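Home | Projects | Reports | Downloads | Contact

Dirkano planner: progress report to Grasura
8 April 2020
By the Daneshvar software group

Work this period went into the motion planner and the tools we use to test it. The perception module was left alone apart from two bug fixes.

The planner now treats both arms as one problem. Before, each arm was planned separately and a second pass checked for collisions between them, which failed often near furniture. The new version is slower per query but needs far fewer retries. We ran 4000 simulated reaches in bedroom layouts with it. Of those, 800 ended without a valid path, and most of the failures were targets close to the side of a dresser or cabinet, where the wrist has little room to turn.

Trirkano, our scene loader, can now place furniture from a plain text file. Small items such as lamps and books are loaded as separate collision objects – earlier they were merged with the surface under them, and the planner kept too far away from the whole top. 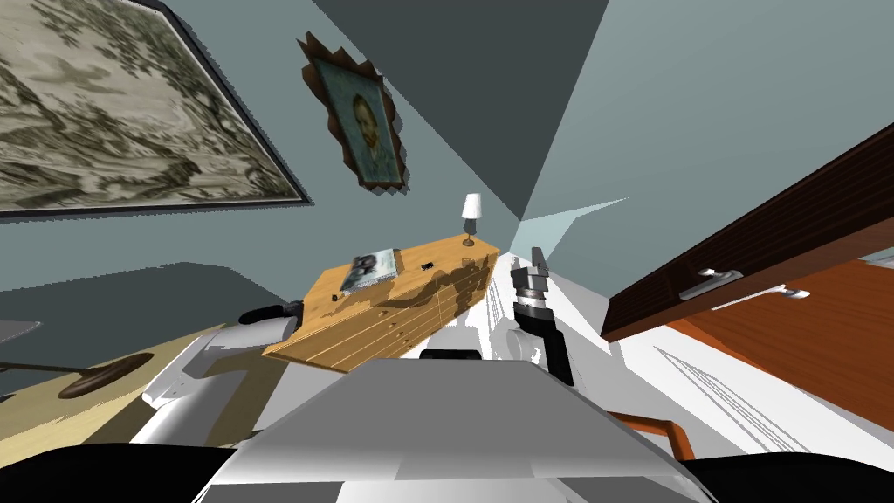 Collision margins can be set per object as of this release. The default is 25 mm, and we expect to lower it for large flat surfaces once the depth filter is finished. The filter is behind schedule. Its output still drops thin parts like lamp stems and door handles, and we do not want to tighten margins until that is fixed.

Next steps are the depth filter, a rerun of the same 4000 reaches with the new margins, and a first draft of the operator manual. We plan to deliver all three in June. No change to the budget is requested.

Contact: Daneshvar software group | Copyright 2020 Daneshvar | Back to top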